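The bottle test

There are more dignified ways to spend an afternoon in Nistdale than picking up a bottle of water, putting it down and picking it up again. I did it 67 times. By the end I had views on bottles.

The point was to compare two pairs of hand-held grippers, the Tisov and the Roussel, before anyone bolts either design to an arm. You hold one in each hand, you do the chore, and the recordings are later fed to a machine that is supposed to learn from your example. It is a flattering arrangement until you watch your example played back. 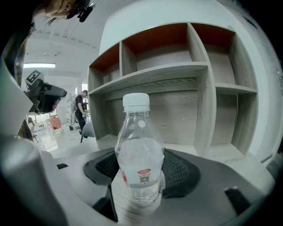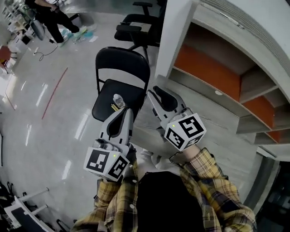
Bottle duty: between the jaws, top, and on the chair seat, bottom.

A bottle sounds easy. It is round, it bends when squeezed, and the water inside moves its weight about just as you think you have it. The Tisov closes with a firm, slightly bossy action and dropped it nine times in 34 lifts. The Roussel is softer in the finger and dropped it four times in 33, though it took longer over each one, like a waiter who has been told off.

What surprised me was how quickly I got worse. For the first 25 lifts I moved like a person. After that I began moving like somebody being recorded, with stiff elbows and a little pause before every grab, and the pauses are all there in the data. A robot trained on my second hour would hesitate over a drink like a guest unsure whether it was meant for him.

Then there is the view. A wide lens sees a great deal and bends most of it, so shelves bow politely and a bottle grows a bigger bottom than it was sold with. The software copes with this better than I did. It was much less forgiving when I let a marker cube drift out of sight behind my own sleeve, and threw away three good lifts on the spot.

Weight matters more than the brochures let on. The Tisov is 179 grams heavier in each hand, a difference I dismissed at two o'clock and resented by four. My left wrist, which has never been asked for its opinion on robotics, now prefers the Roussel.

The next round moves to the workshop at Plulletden in October, with mugs. I have asked for empty ones.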